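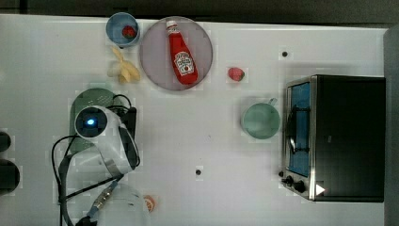 Ketchup, a banana and strawberries on the tabletop.

PRESS RELEASE
For immediate use

Ninda to publish "What's In?", a book of teas made from whatever's left in the kitchen

I've been itching to send this one out for months, so forgive me if it runs on a bit. In May, Ninda will publish What's In?, a cookery book written by the people of Dutgate, for anyone who has ever opened the fridge at half past five and found half a cabbage, one egg and a jar with no label.

I run Ninda from the back bedroom of my house in Dutgate. It's a very small press (me, a laptop and a lot of padded envelopes) and up to now we've mostly done local walks and one book about allotments that did far better than I had any right to expect. I'd never done a cookery book before. I can cook, but I'm a spoonful-of-this sort of cook, and I hadn't realised how long it takes to turn "a bit of cheese" into something another person can follow!

The idea came out of a chat at Nasar, the greengrocer's on the corner of the market square. I was asking what to do with a bag of soft tomatoes, and by the time I'd paid, three people in the queue had told me three different things. I went home and made a form. Nasar kindly kept a pile of them by the till, the library took some more, and I put it up on our website as well, thinking I might get enough for a pamphlet.

We had 421 recipes sent in. They came on the forms, on the backs of envelopes, and in one case on a paper bag with a greasy corner that I still haven't thrown away. Lots of them were for bubble and squeak. I do mean lots. I've put in four versions and I expect to hear about the ones I left out.

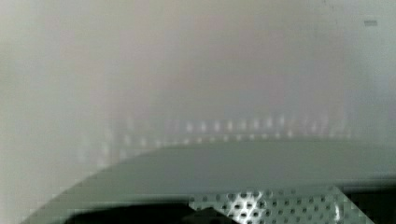
What's in What's In?

The book goes by ingredient, so you look up the thing you want to use up and start from there. Bread has the longest chapter. Potatoes come next, then rice, then a chapter called Odds and Ends where I've put everything that wouldn't sit anywhere else, including a curry made with leftover sprouts that I've now cooked four times.

Fruit gets a chapter of its own. There are banana pancakes, a banana loaf, and a rather good strawberry sauce for when the punnet has gone a bit soft. There's also a page on sauces and the last inch in the bottle, mainly because so many people wrote in to say that ketchup belongs in a cottage pie. (I was doubtful. I've come round.)

Every recipe in the book has been tried at least once in an ordinary home kitchen, most of them in mine. Nothing needs a stand mixer. Where an oven is used I've said so at the top of the page, and where you can manage just as well with a frying pan I've said that too.

Printing and price

The book is being printed by Didenko, just outside town, on plain uncoated paper that you can write on with a pencil. I was firm about that. The first run is 300 copies, in paperback, with a cover flap you can use as a bookmark. If it goes well we'll print again in the autumn – I've already got a folder of corrections and second thoughts.

It costs £5, either from our website or over the counter at Nasar. Postage is extra, but if you live in Dutgate I'll drop it round on my bike. Contributors get a free copy each, and I'll be writing to all of you separately.

Come to the launch

We're having a launch evening at Dutgate Library on a Wednesday in May, starting at 6.30pm, and the exact date will go up on our website and in Nasar's window once the library has confirmed the room. It's free and there's no need to book. There'll be bread pudding, potato cakes and a big pot of soup, all made from the book, and I'll read out a few of the notes that came in with the recipes – some of them are funnier than anything I could write.

If you'd like to bring a dish from your own kitchen, please do, with a label saying what's gone into it so that people with allergies can steer clear.

Notes for editors

What's In? is published by Ninda, Dutgate. Paperback, £5.

Review copies are available as PDFs now and in print from the week of the launch. You're welcome to reprint up to two recipes, as long as you credit the book and the contributor named on the page.

For review copies, recipes or a chat, please use the contact form on the Ninda website. Mornings are best, as I'm usually at the post office after two.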